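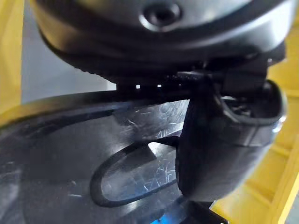
A gripper finger down on a scuffed black plastic part, next to its oval slot. Yellow structure on both sides.

The arm is the cheap part
What a small shop learned about budgeting for its first picking cell, line by line

21/12/2024

Start with the quote. Everyone does. Two pages, a nice rendering on the front, one big number at the bottom of the second page, and that number is what goes in the spreadsheet and gets carried to the owner's office.

Wrong number. Or the right number for a machine sitting on a pallet in your receiving bay, doing nothing.

Grudard is a parts handling and repack shop. Returnable plastics mostly – lids, trays, tote inserts, housings that go out to assembly plants and come back beat up. They get sorted, checked, sent out again. Two shifts. For years the front end of that job was people reaching into bins, and for years the shop had trouble keeping people who wanted to reach into bins all night. So in August of last year they started pricing a robot.

I spent a good part of this fall going through their paperwork, with permission, and standing next to the cell with a coffee going cold. What follows is mostly about money. Some of it is about plastic.

Three quotes, three different things

The first came from Disel, an integrator two states over. Full turnkey. Arm, gripper, camera, guarding, conveyor, install, training. The second was Echevarría, which sells a standard cell and lets you bolt on options. The third was Molteo, which doesn't integrate anything, they rent out arms by the month and give you a phone number.

Put those side by side and the spread is huge. Echevarría looked like a bargain. Molteo looked close to free.

Trouble is, they weren't quoting the same job. Disel had included guarding and a risk assessment. Echevarría had guarding as an option, on a separate sheet, and the risk assessment nowhere. Molteo assumed you had an engineer. Grudard has a maintenance lead who is very good with conveyors.

What they did next is worth copying. They made one blank sheet with every line they could think of down the left side and sent it back to all three. Fill in a price, or write "not included." Took most of a month to get all the answers. One vendor complained. The gap between high and low shrank by more than half.

Lines that were on the sheet, for anyone building one:

Arm and controller
Gripper, plus a complete spare gripper
Fingers and pads, as a yearly cost
Camera and lighting
Mounting, stands, floor work
Guarding, interlocks, scanners
Risk assessment, with the written report
Air and power drops
Freight and rigging
Programming for the first part
Programming for each part after that
Training, by the person, by the day
Acceptance test, with your own parts
Support after year one

The one that surprised them was programming for each part after the first. Disel priced it flat. Echevarría priced it by the hour with no cap. Grudard handles a lot of different shapes, so an hourly rate with no ceiling was a hole in the floor.

Bring the ugly parts

Demo parts are clean. Every vendor demo I have ever been to, the parts are clean. Fresh from the mold, same color, laid out nice and far apart.

Grudard's parts are not that. Dark plastic, scratched all over, the scratches running every which way. Some of the surface shines and some doesn't. A camera that has no trouble with a matte gray block can have plenty of trouble with something black and semi-glossy that throws back whatever light is over it. Scuffs show up as bright lines. So do real edges. Sorting out which is which costs money, in lighting or in software or in both.

So they shipped parts. 273 of them, pulled straight out of returns, no picking through for the good ones. Same box of parts went to each vendor in turn, which took forever and annoyed the person paying the freight. Disel ran them and sent back video and a list of the misses. Echevarría ran them and sent back a summary. Molteo said the parts looked fine.

You can guess how that landed.

The list of misses turned out to be the most useful paper in the whole file. It told the shop where the trouble was before they had spent anything. Mostly it was parts leaning up against the bin wall, where the gripper body wants to be in the same space as the wall does. Second was glare. Third was parts nested together, one inside the next, coming up as a pair.

Each of those has a fix and each fix has a price. Slimmer fingers. A diffuser over the light. A check weight on the way out. Better to see them as line items in the spring than as change orders in the fall.

Fingers are tires

If you take one thing from this article: the end of the arm is a wear item. Budget it like tires.

The arm itself will run for years. The fingers touch a part every cycle, press down on it, rub along it, sometimes bump the bin. Grudard's original plan had one gripper and no spares, and a maintenence line that somebody had clearly filled in to make the cell not be empty.

They changed that. There's a complete second gripper on a shelf now, wired and ready, and a drawer of fingers. Swap takes less time than a phone call to the vendor. The spare set cost $3,224 and there was an argument over it that went on longer than the argument over the arm. Which is how these things go, people will approve a big number they don't understand and fight over a small one they do.

Ask for the finger drawings too. Get it in the contract. If the shop can print or machine its own, the price per finger drops and so does the wait. Disel said yes to this after some back and forth. Not every vendor will, and if they won't you want to know before the purchase order goes in.

Another thing. Parts with a hole or a slot in them give you choices about how to pick. Hook the edge, pinch across, use suction on the flat area. Each one is a different tool with a different price and a different way of going wrong. Suction is fast and cheap until the surface is all scratched up, and then it can leak and you are paying for air. Grudard tried suction, on a loaner, for a few weeks. Went to fingers. The loaner period was free because they asked.

Floor, air, power

No glamour in this section. Skip it and pay.

The spot they wanted for the cell was by the dock, because that's where the bins come in. The slab there had a slope to it for drainage. Not much, but enough that the stand needed shimming and then the shims needed grouting. Air was fifty feet off. Power was closer but the panel was full.

None of the three quotes had any of that. Reasonable, since none of the three vendors had been there yet. Make them come. A site visit before the final quote should be free or credited back, and if it's neither, that tells you something.

Also, bins. The robot works off a fixed idea of where the bin is. People push a bin more or less into place and reach in, a person doesn't care. For the cell the bins have to land in the same spot every time, so you need locators, and then you find out that half of your bins are bent. The shop ended up setting aside $4,000 for bin locators and replacing the worst of the bins. That was never on anyone's list, including the good list above. Add it.

The payback math

Everybody wants a payback period. Fine. But do it with your own cycle rate and not the brochure's.

The method they used goes like this. Take the rate from the test with your own ugly parts. Knock it down for the hours when the cell is stopped – bin changes, jams, somebody cleaning the lens. Then figure what a person costs for the same picks, full cost, with turnover and training in it. Then add back the part of a person the cell still needs, because it does need one. Someone brings bins. Someone clears the pair that came up nested.

On paper the brochure version paid back in well under two years. The shop's version was a good bit longer. They bought anyway, and the owner liked that the number was one he could defend to the bank. The cell is for night shift first, where the open jobs are, and no one on days got moved off.

Renting came close, by the way. For a shop with one job that might go away next year, Molteo's deal makes sense, you can hand it back. Grudard's returns business has been steady and they did the sum over several years and owning won. But it was closer than they expected. If the rental had come with a person who shows up, it might have gone the other way.

What to put in the contract

Short version, from their purchase order:

Acceptance is on our parts, our bins, our floor, our lighting.
Final payment held until acceptance is signed.
A miss list comes with every test, not just a percent.
Backups of all programs belong to us and sit on our server.
Passwords handed over at acceptance.
Price for each added part type fixed for 2 years.
Spare gripper ships with the machine, not after.

The password line sounds silly. It came from a bad time they had with a stretch wrapper, years back. Vendor went under, nobody could get into the controls, the thing ended up as scrap.

Timing

Lead times move around, so get them in writing and then add some. The gripper was later than the arm. The guarding was later than the gripper. For a few weeks there was an arm standing in a corner with a tarp over it and people putting there lunch on the base.

Plan the first weeks of running as slow weeks. Keep your manual line open. Don't promise a customer extra volume off the back of a machine that has not seen a bad bin yet. Grudard kept both going side by side through start-up and budgeted the overlap as a project cost, which the bookkeeper hated and which was correct.

A second cell is on next year's plan. The blank sheet has already gone out, with the bin locators on it this time.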